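Home | About | Open Roles | Research Panel | News | Contact

Call for Participants: Voice Assistant and Home App Usability Study 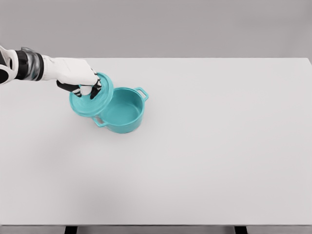 Altia is seeking adult participants for a study of Darkalura, a mobile application that allows users to set reminders, build routines and control household devices by voice. The study will examine how people create their own voice commands and how easily they can correct a command that the application has misunderstood. Prior experience with voice assistants is welcome but not required.

Altia intends to enroll 186 participants at its Skalimville office. Each participant will attend one session of around 90 minutes and will then use a test version of the application at home for 30 days. A short written survey will be sent at the end of each week – most people complete it in a few minutes.

Applicants must:
- be 18 years of age or older
- own an Android phone and use it daily
- speak English comfortably
- have a home internet connection
- not be employed by a company that develops mobile software

Participants will receive a gift card upon completion of the home period. Partial payment is available to those who attend the session but choose not to continue. Voice recordings will be stored under a participant number and deleted when the final report has been accepted. Participants may withdraw at any time without giving a reason.

Recruitment is managed by Gisler on behalf of Altia. The study is directed by Johanna Brunner, and questions about eligibility or accessibility should be addressed to Lorenz Kuster, Participant Coordinator. Applications are accepted through the end of January, and selected applicants will be notified by email.

Contact | Privacy | © Altia. All rights reserved. | Back to top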